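Ticket: Audioguide Komponistenhaus Sturgate - Stationen 2 und 3 spielen falsche oder keine Inhalte
Status: gelöst, in Beobachtung
Priorität: hoch
Komponente: Audioguide-Server (Bovex), Infrarot-Auslöser, Medienbestand
Standort: Museum Sturgate, Erdgeschoss und erster Stock

Fehlerbeschreibung

Seit der Umstellung auf den neuen Medienbestand im Juli liefern die Handgeräte im Musikzimmer (Station 3) den Kommentar zum Cembalo aus dem Nebenraum. An Station 2, Treppenhaus mit den Opernlibretti, bleibt das Gerät stumm. Das Display zeigt den richtigen Titel, die Laufzeit steht auf 00:00. Station 1 und Station 4 arbeiten normal. Betroffen sind die deutsche und die englische Sprachfassung, die französische nicht.

Reproduzierbar: ja, mit jedem Handgerät, unabhängig vom Ladezustand.

Umgebung

Server: Bovex Medienserver, Firmware unverändert seit der Installation
Handgeräte: Bovex, Infrarot-Auslösung, manuelle Nummerneingabe als Rückfallebene
Medienbestand: 1.037 Audiodateien, davon 448 neu eingespielt
Aufnahmen und Schnitt: Studio Lilcombe
Verkabelung und Sender: Zacharopoulos Elektrotechnik

Protokoll

09:10
Handgerät an Station 3 geprüft. Infrarotsignal wird empfangen, die Kennung auf der Diagnoseseite ist 3 und damit richtig. Abgespielt wird trotzdem der Cembalo-Kommentar. Ein Fehler des Senders ist damit unwahrscheinlich, die Zuordnung muss auf dem Server liegen.

09:25
Manuelle Eingabe der Nummer 3 am Gerät: gleiches Ergebnis. Manuelle Eingabe der Nummer 2: Titel erscheint, kein Ton. Sender damit ausgeschlossen.

09:50
Zuordnungstabelle vom Server exportiert und mit der Tabelle von vor der Umstellung verglichen. In der alten Fassung verweisen die Einträge auf Dateinamen mit Raumkürzel. In der neuen Fassung verweisen sie auf eine laufende Nummer, die beim Import vergeben wird. Die französischen Dateien waren nicht Teil der Lieferung und stehen noch mit den alten Namen in der Tabelle. Das erklärt, warum nur zwei Sprachen betroffen sind.

10:30
Importprotokoll durchgesehen. 448 Dateien angeliefert, 448 gelesen, 267 ohne Warnung übernommen. Bei den übrigen meldet der Import "Metadatenfeld Werkverzeichnis nicht lesbar". Die Dateien werden in diesem Fall kopiert, erhalten aber keine laufende Nummer. Alle folgenden Einträge rutschen auf. Im Administrationsbereich erscheint dazu kein Hinweis, die Meldung steht ausschließlich im Textprotokoll.

11:05
Stichprobe der beanstandeten Dateien. Das Feld enthält bei den Arien und Orgelkonzerten Umlaute und Gedankenstriche in einer anderen Zeichenkodierung als der Rest des Bestands. Anfrage an Studio Lilcombe, mit welchem Programm die Metadaten geschrieben wurden.

11:40
Antwort Lilcombe: Die Instrumentalstücke wurden auf dem alten Schnittplatz exportiert, die Sprechertexte auf dem neuen. Der alte Platz schreibt die Felder nicht in UTF-8. Neulieferung wäre möglich, dauert aber. Vereinbart: Korrektur der Metadaten hier im Haus, die Audiodaten bleiben unangetastet.

13:15
Metadaten per Skript auf einer Arbeitskopie umgeschrieben. Prüfsummen der reinen Audiodaten vor und nach dem Lauf identisch. Originallieferung bleibt unverändert im Archivverzeichnis.

13:50
Testimport auf dem Ersatzserver. 448 gelesen, 448 ohne Warnung übernommen. Zuordnung für Station 3 stimmt in beiden Sprachen. Station 2 weiterhin stumm.

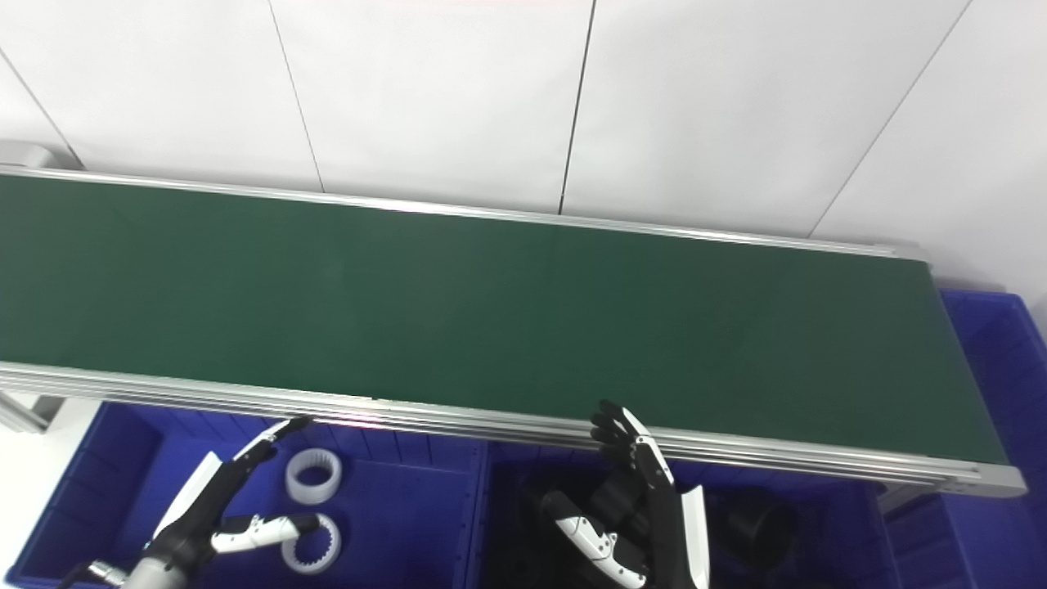
14:20
Station 2 getrennt untersucht. Die Tabelle verweist jetzt auf die richtige Datei, die Datei lässt sich am Rechner abspielen. Abtastrate 96 kHz, alle anderen Kommentare liegen mit 48 kHz vor. Laut Bovex-Handbuch unterstützen die Handgeräte maximal 48 kHz. Der Server prüft das beim Import nicht und reicht die Datei durch, das Gerät bricht beim Dekodieren ab und zeigt 00:00.

14:45
Beide Sprachfassungen der Station 2 auf 48 kHz gewandelt, sonst keine Bearbeitung. Gesamten Bestand auf abweichende Abtastraten durchsucht, keine weiteren Treffer.

15:10
Import auf dem Produktivserver wiederholt, Dienst neu gestartet, Handgeräte in der Ladestation synchronisiert. Die Synchronisation läuft nur an, wenn das Gerät vollständig eingerastet ist und die grüne Anzeige blinkt. Dauerlicht bedeutet lediglich Laden.

16:00
Rundgang mit je einem Gerät auf Deutsch, Englisch und Französisch. Stationen 1 bis 4 korrekt, Ton vollständig, Übergang zwischen Kommentar und Musikbeispiel ohne Aussetzer. Im Treppenhaus löst der Sender etwas früh aus, schon auf der untersten Stufe - das war vor der Umstellung ebenso und ist nicht Gegenstand dieses Tickets.

Ursache

1. Abweichende Zeichenkodierung in den Metadaten eines Teils der Lieferung. Dateien ohne laufende Nummer verschieben die Zuordnung aller nachfolgenden Einträge.
2. Abtastrate der Kommentare zu Station 2 oberhalb der Spezifikation der Handgeräte.

Maßnahmen

Metadaten korrigiert, zwei Dateien gewandelt, Bestand neu importiert.
Prüfskript für Kodierung und Abtastrate liegt auf dem Server im Verzeichnis "werkzeuge" und ist vor jedem Import auszuführen.
Lieferspezifikation an Studio Lilcombe ergänzt: UTF-8, 48 kHz, Raumkürzel im Dateinamen.

Offen

Anfrage bei Bovex, ob der Import bei fehlender Nummer abbrechen kann, statt stillschweigend weiterzuzählen. Noch keine Rückmeldung.
Reichweite des Senders im Treppenhaus: eigenes Ticket an Zacharopoulos.
Französische Fassung: vor der nächsten Lieferung auf das neue Namensschema umstellen. Bis dahin die alten Einträge in der Tabelle nicht löschen.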